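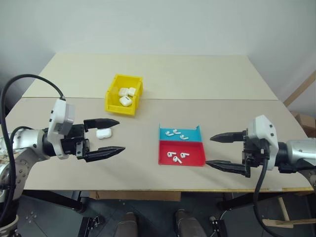
Home Reviews Desk & Tech Small Spaces About Contact

We use cookies to make this site work and to remember your preferences. By staying on the page you agree to our cookie policy.

Sorting out the earbud pile: my review of the Turnetti bin and tray set

November 26, 2024

If you'd told me ten years ago that I would one day own enough wireless earbuds to need storage for them, I'd have laughed, and yet here we are! Between the ones I bought, the ones I was given, the ones I test for this site and the ones that came free with a phone contract, I had a kitchen drawer that rattled. I'm not proud of that drawer. (There was also a harmonica in it, long story.)

So back in September I ordered the Turnetti set, a small yellow open-topped bin plus a low tray with two compartments, one turquoise blue and one red. I'd been going back and forth between this and the Drernine stacking boxes, which look lovely but have lids, and I know myself – if there's a lid, I will put things on top of the lid.

The bin first. It has a sloped front lip, so you can see what's in there and scoop things out without tipping it over. I use it for the charging cases. Three white ones sit in mine very nicely and there's no digging to get at the one at the back. It's light, maybe a bit too light, and if you knock it with your elbow it will travel. A dab of museum putty fixed that for me.

The tray is the part I've really come to love. Low walls, bright colors, and nothing for an earbud to disappear under. My system is blue for the ones that have been cleaned and red for the ones still waiting for a wipe, three in each works well, and with the stems they lie flat and are easy to pinch up again. My old glass dish was hopeless for this, everything slid to the middle in one sad heap.
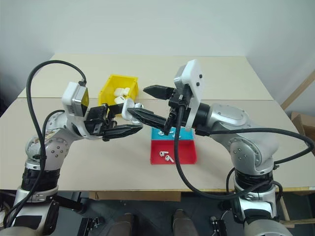
Small, white and very easy to lose: just the sort of thing the set is for.

Now the grumbles. The tray is one piece with a shared wall in the middle, so you can't pull the two halves apart and put them in different rooms, and I would've liked that. The turquoise shows every bit of dust (the red hides it, go figure). And Turnetti sells the set in these colors only, at least in the shop I used, so if your desk is all beige and white like mine, be ready for it to look a little like a preschool. I've decided I enjoy it. White earbuds on a white shelf were half my problem in the first place.

Cleaning is easy, warm water and a drop of dish soap, then dry it properly before anything electronic goes back in. I've done that maybe once every 30 days and the colors look the same as when I got them.

Would I buy it again? Yes, and I nearly have, for the hall table, where the keys and the loose change live. If you want something closed for travel, go with the Drernine boxes or the zip pouch from Valtness, which I reviewed over the summer and still carry in my bag. For a desk or a counter, though, I'd get this one. Out of 100 I'm giving it 90, and most of the missing points are for the tray not coming apart. Please, Turnetti, make it come apart!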